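Grestby Building, Second Floor Kitchenette
Plumbing and Fixture Inspection Checklist
Inspector: Duván Cárdenas
Date: July 14, 2020
Work order: 627

1. Supply shutoff valves, hot and cold
Result: Pass
Comment: Both turn by hand through full travel. Light mineral deposit on the cold side stem. No drip after cycling.

2. Braided supply lines
Result: Fail
Comment: Cold line kinked behind the cabinet brace. Replace with the next longer size. Hot line acceptable.

3. Water heater, under counter (Ondard, 8 gallon)
Result: Pass with comment
Comment: Thermostat set at 125 degrees F. Relief valve discharge tube in place and clear. Tag from last September's service is missing. Reissue.

4. P-trap and tailpiece
Result: Pass
Comment: Slip nuts snug. Trap held water at arrival. Old putty on the upper washer, not leaking.

5. Cabinet floor and rear wall
Result: Pass with comment
Comment: Staining at left rear corner. Moisture meter reads dry. Recheck after item 2 is closed.

6. GFCI receptacle, right of counter
Result: Pass
Comment: Trips and resets. Cover plate screw loose, tightened on site.

7. Faucet (Plinard, single lever)
Result: Fail
Comment: Lever does not hold at mid position. Cartridge worn. Part to be ordered through Ciobanu. 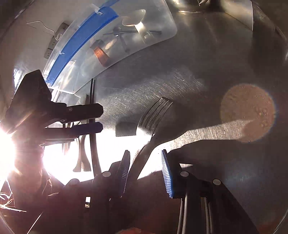

8. Sink basin and drain
Result: Pass with comment
Comment: Drain time from a filled basin was 25 seconds, within limit. Stopper seats correctly. The basin is stainless steel with curved walls, so use a non-scratch pad only. Flatware, such as the fork against the steel, is to be taken out before any fill test. Strainer basket to be cleaned weekly by the tenant.

9. Sealant at counter edge
Result: Fail
Comment: Gap at rear joint. Remove old bead, dry, and reseal.

Open items: 2, 3 (tag), 7, 9. Reinspect when the cartridge is in.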